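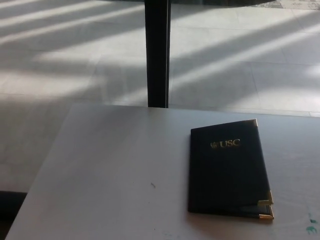 The black folder on the table at the start of the afternoon session.

I finally made it to the Lustton open day on Sunday. I got there at 1:30 and it was already busy, so if you go next time, go early. Parking is free but the lot is small.

The part I wanted to see was the folder demo. Gramero, the group behind it, is teaching a two-armed robot to open and close a document folder on a tabletop. The one on the table had USC on the cover in gold, with metal on some of the corners. I would have guessed a folder was an easy thing to start with. The man running the demo said flat, dark objects give them more trouble than cups or boxes, and that a shiny corner can throw off the depth reading.

They ran it 20 times while I watched. Each try was given 60 seconds. Most of the time the robot got a finger under the cover on the first go. A few times it pushed the whole folder along the table and had to be stopped and reset. It is slow. A person does this in one second without looking.

The training set for this one task is 1518 recordings, all made by people doing the same thing over and over. I asked how long that took and was told most of November.

After that I walked over to the Brerkari room, where a small arm was sorting bolts by length. It was faster and the kids liked it better. I also picked up a Uddin catalog, which lists grippers and not much else. The cheapest one is $126, so I may order it for the arm in my garage.

The coffee ran out before three. Bring your own.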